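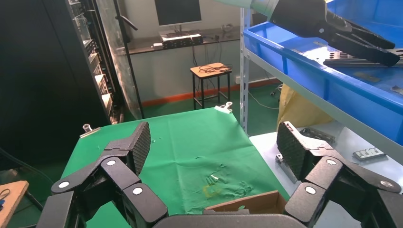

Figure 1. Two-fingered hand, open, over a green cloth.

3.2 Announcement timing and audience interest in serial drama

The second part of the study considers how the release of casting news affects interest in a streaming series before its first episode. Two series were selected, Varela and Gresulach. Both were adapted from comic books, and both had a lead actor returning from an earlier film. The producers of Varela confirmed the full cast in a single notice on April 12, 2025. The cast of Gresulach was made public in stages, with the last name confirmed in May.

Viewers were recruited through the Hanora listings service. The Varela group had 3000 members and the Gresulach group had 2000. Each member was asked to name the characters expected to appear and to rate their own wish to watch. The survey form contained 13 items and was prepared by Bautista and Contreras.

Members of the Gresulach group named more supporting characters correctly. They also named more characters who had never been confirmed – most of them villains from the source comics. Wendt and Alvarado describe a similar pattern in fan forums, where a gap between notices is soon filled with rumor.

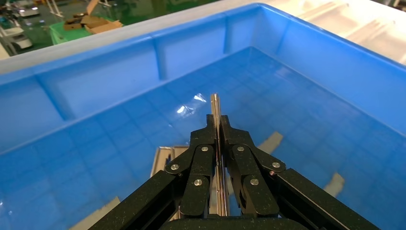 Figure 2. Gripper holding a slender metal rod, with a blue storage bin behind.

Stated wish to watch differed little between the groups. Among viewers who had seen the earlier film, the return of the lead actor was the reason most often given, whatever the timing of the notice. Viewers new to the characters more often mentioned the trailer. Dela Peña's coding of the written answers is used again in Section 3.3, where the same groups are compared after the first episode.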